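# Shelf picking: does depth pretraining help on all-white furniture?

### hpringle

Splitting this off from the Hosoda checkpoint thread, which was getting long.

Setup at our end: single arm, two-finger gripper, head camera, fruit placed in a white cubby unit and moved to a basket on the floor. We compare two policies. Policy A is color only. Policy B takes the same color input plus a depth encoder pretrained on the Warkitz shelf set. Both are fine-tuned on 300 teleoperated episodes and evaluated on placements held out from training.

Result so far: B is better on cubbies in the top rows and worse on anything where the gripper has to pass a divider on the way in. I expected the opposite. Has anyone else seen this?

- Heather Pringle, Brolton

### woltud_lab

What does the depth look like on the back panels? White panels with no texture are close to a worst case for stereo. If the encoder was pretrained on clean depth it may be reading holes as open space.

### hpringle

> What does the depth look like on the back panels?

Bad. Large dropouts in the inner corners, usable along the shelf edges. We fill with nearest valid value before encoding.

### tkikuchi

Then I would stop there and fix the fill. Nearest valid next to a divider will smear the divider's depth into the compartment, and the policy sees a wall thicker than the real one. That matches a failure confined to approaches past dividers. It says nothing about whether pretraining helps.

### quarterturn

Disagree, at least partly. We ran filled and unfilled depth on a similar unit and the gap between them was small. What moved the numbers was approach height. The policy learned to come in low from the floor side and then correct upward, and the correction is where the finger touched the shelf edge. Can you post a view from the approach phase?

### hpringle

Approach phase, head camera, two fruits in the unit. The target for this placement is the apple. The pear is the distractor, one level up in the next column.

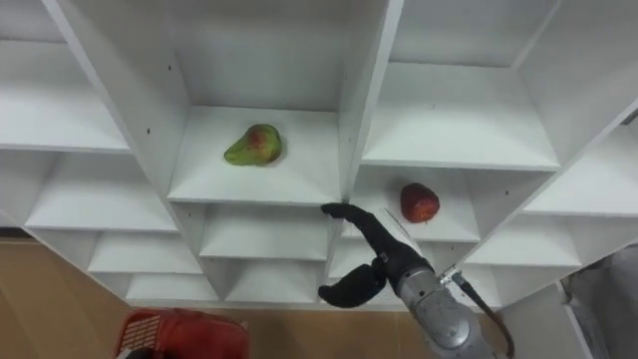 ### tkikuchi

Thanks. Two things.

1. The gripper is pointing at the gap between the apple's cubby and the lower central compartment. The upper finger is the one I would worry about, with its tip toward the shelf edge under the divider. A small height error there is a contact.
2. The panels also have pin holes. Not a problem for color, but I would check whether they produce speckle in the depth before the fill.

quarterturn may be right that height matters. I still don't see how you separate it from the fill without an ablation.

### quarterturn

Fine with an ablation. Note that the apple is close to the front edge and the pear is set back a bit. If set-back correlates with row in your placements, the "top rows are better" result could just be a depth-of-placement result. How were positions sampled?

### hpringle

By cubby first, then by eye within the cubby. So no, set-back was not controlled. That is a fair hit.

### woltud_lab

We had the same issue at Woltudthorpe and ended up taping marks on the shelf floor for reset, then masking them in the images. Tedious, but the between-operator variance dropped enough to be worth it.

### quarterturn

Masking the marks adds its own cue. I would use a jig and remove it before the episode starts.

### hpringle

Jig it is. Plan for July:

- 2 fill methods (nearest, and a validity mask passed as an extra channel)
- 3 set-back distances, fixed by jig
- approach height logged at the moment the leading fingertip crosses the shelf plane
- same 300 episodes for fine-tuning, no new data

Pretraining stays as is, some 4000 steps from the released checkpoint.

### tkikuchi

Please add a run with the depth encoder initialized from scratch. Without it the thread title stays unanswered whatever the fill does.

- Toshiko Kikuchi

### hpringle

Added. Will post the contact logs with the success rates, split by cubby.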